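Carton packing gallery, November

This page collects notes and pictures on plain brown corrugated cartons used at the Krajčí packing bench. The subject is the box: how the blank folds, how the walls stand, and where the flaps get in the way. Notes by Vlastimil Kolář.
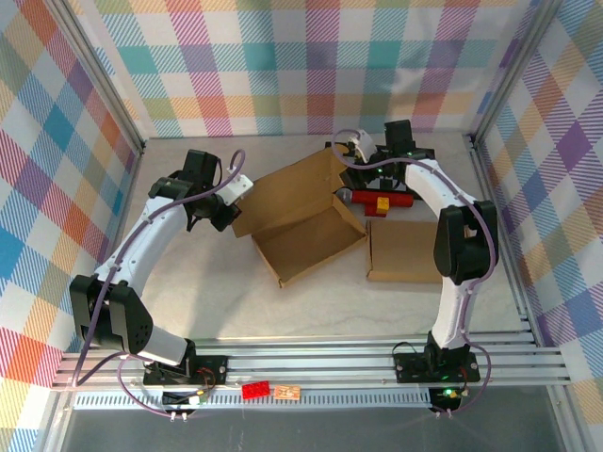
Open cardboard box on the bench.
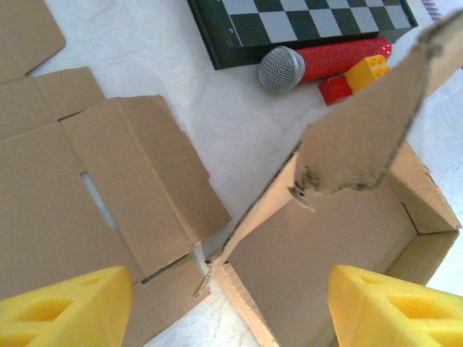
Corrugated board, tan-brown. Panels divided by crease lines, with slits between the flap segments.

Blanks arrive flat from Derkine in bundles of 11. Board weight is 600 grams per square meter. We store the bundles on their side - stacking them flat closes up the creases and the first fold then wanders.

Fold order: long walls, short walls, corner tabs. Press each crease fully before starting the next one. A wall that stands 2 mm out of square will not take a lid.

Torn flaps are trimmed with a knife or the blank goes to recycling. In the last bundle, 7 blanks were usable without trimming.

Tape is applied to the bottom seam only. The Bellum and Naludis cartons use the same fold order with a deeper wall. Dimensions for both are on the sizes page.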